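Three weeks of being the slow one

19/02/2022

I have now spent three weeks teaching a robot to put things in a basket, and I can report that one of us has improved. I pick things up beautifully. My partner has asked me to stop approaching the cutlery drawer from directly above.

For anyone who missed the last post: I do shifts as an operator for a small outfit called Hurine, which wants a pair of arms that can tidy a room without being told where everything is. The arms learn by being dragged through the job by a human. You sit at a bench, hold two smaller arms, and whatever you do with those the big ones do too, with a slight delay and what I can only call a sulk. Every go is recorded. Every go is called an episode, which makes it sound as if something happens in it.

The target for the first batch is 2,000 episodes. I was given this figure on my first morning, along with a locker key and a laminated sheet about posture. My personal total stands at 529, and I would like it known that the first 40 were thrown out because I kept pausing to think. A person who stops with a hand in mid-air is considering their options. A robot that has been shown this will learn to stop with its hand in mid-air, for good, with great conviction. So you plan first, then press the pedal, then move as though you had never had a doubt in your life. I was not raised this way.
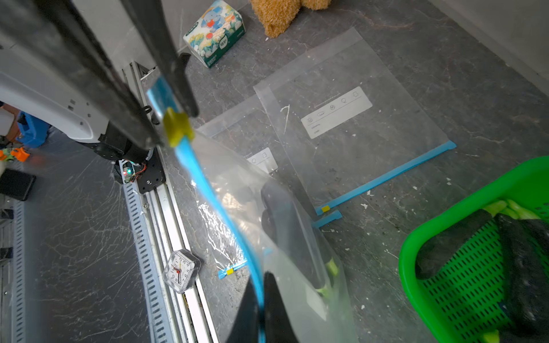

Bags are what finished off my confidence. Anything with a proper shape forgives you. A box is still a box if you come at it a bit crooked, and a soft toy practically helps. A bag has no opinion about where its edges are. You can't feel it through the handles either, so you are going by eye on something you can see straight through, and for two days I closed the fingers on thin air with enormous care. Kojo Darko, who trains the operators, let me carry on like this for longer than I think was kind and then suggested I ignore the bag completely and go for the seal. On ours the strip is blue, with a yellow slider on it, and if you pinch up by the slider the rest simply hangs underneath and comes along. I had been trying to be fair to the whole bag.

The other thing about bags is that two of them lying one over the other count, to a gripper, as a single confusing event. You may not sort it out by brushing them apart with the back of a finger, which is what any human would do. Well, you may, but then you have to do it every time, the same way, and I can't, because I don't know how I do it. This is most of the job, I've decided. You find out how little you know about your own hands. I have been picking things up since 1979 and could not have told you which finger gets there first.

There are rules, and they change. At the start we were told to be smooth. Then somebody looked at the smooth episodes and found the arms were learning to be smooth and miss, so we were told to be a bit untidy and include some recoveries, meaning you fluff the grab, back off and have another go. Fluffing it on purpose is harder than you'd think. My natural failures are very good, full of feeling, but my deliberate ones look like a footballer going down in the box. Kojo sent back an afternoon's worth with the single comment "hammy".

I also spent a morning on the other method, where you get hold of the actual arm and shove it about by hand. It goes limp and heavy, like a teenager being got out of a car. The advantage is that you can feel what it touches. The disadvantage is that you are standing bent over with both hands full, and at some point your nose will itch. There is an older machine from Bradeo that they keep for this, and I asked politely not to be put on it again. The handles, for all their sulking, let me sit down.

Since Tuesday we've been doing the basket the other way round, reaching in and taking things out. I assumed this would be the easy half. It is the same basket, after all, and nothing in it is going anywhere. But going in, you only have to let go over a large hole. Coming out, you have walls to avoid, and the fingers have to get down either side of whatever it is without shoving it off into a corner or pinning its neighbour. Long thin vegetables are the worst of the lot. They lean on each other. You want the fingers square across the thing, so you turn the wrist, and then the arm finds it is nearly out of wrist and has to go the long way round, and your elbow ends up by your ear.

I managed 200 of these in one shift, which I thought was rather good. Then I watched a few back. On the recording you get the wrist view, so you are down there at the end of the arm, peering in, and I could see exactly where I'd lost my nerve each time: a small dip, a tiny shuffle, then the grab. I do the shuffle on all of them. If these arms ever go out into the world and hesitate for half a second before picking up your carrots, that's me.
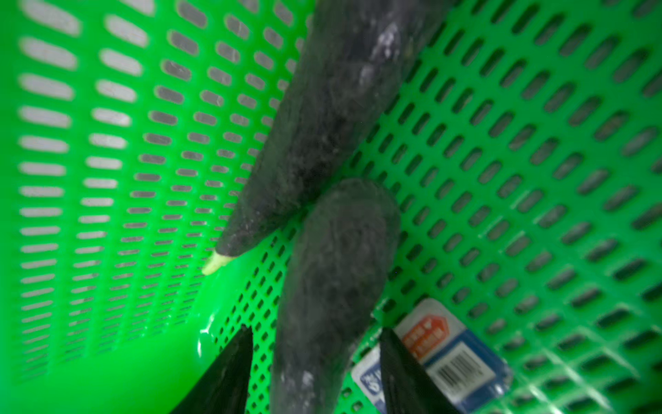

Pumphrey commented under the last post to say that the shuffle is probably worth keeping, that in their experience the arms trained on very clean operators fall to bits the first time something rolls, and that I should ask whether anyone is mixing several people's episodes together or training on one person at a time. Also that I should get a better chair.

I did ask. They mix. There are five of us, and apparently you can tell who's who from the wrist alone. Mine has been described as "apologetic". The night operator comes in fast and flat, and whoever covers Fridays always lifts far too high, as though clearing a fence. All of that goes into the one pot, and what comes out is meant to be a sort of average tidy person. I would quite like to meet them.

As for the chair, I've put in a request to Dovell, who run the building and supply the furniture. The form asks how many hours a day I spend seated and whether my work involves lifting. I have left that second one blank for now.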